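Badger sett survey at Rondwood extended to a second season
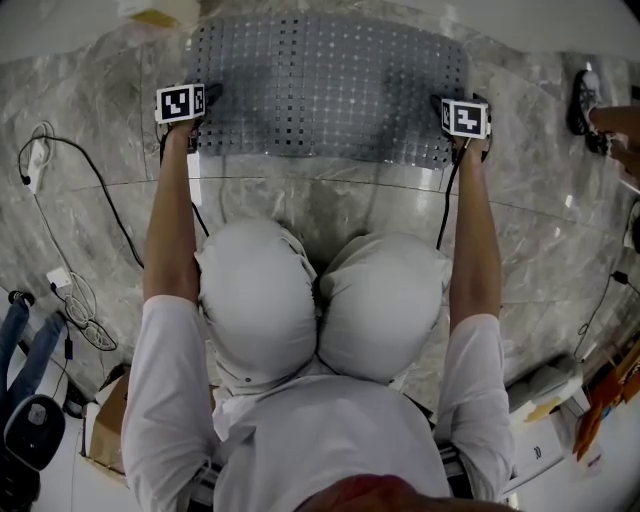

Last updated: 18/05/2023

Monitoring of badger setts at Rondwood will continue for a further year after the first season produced over 474 usable night recordings. The survey covers 20 sett entrances on the eastern slope, of which six were in regular use by February.

Gisela Cáceres, who leads the fieldwork, said the recordings show adults dragging bedding backwards into the main sett on dry nights, and two animals grooming each other before leaving to feed. Activity dropped sharply when dogs had been walked off the lead nearby – in one case the entrance was avoided for nine nights.

The second season will add sound recording at the two outlying setts. Baoshan Tan will handle the analysis, using the same hourly intervals as before so that the results can be compared.

Walkers are asked to stay on the marked path between the lower gate and the stream. Sightings can be reported through the Rondwood wildlife page.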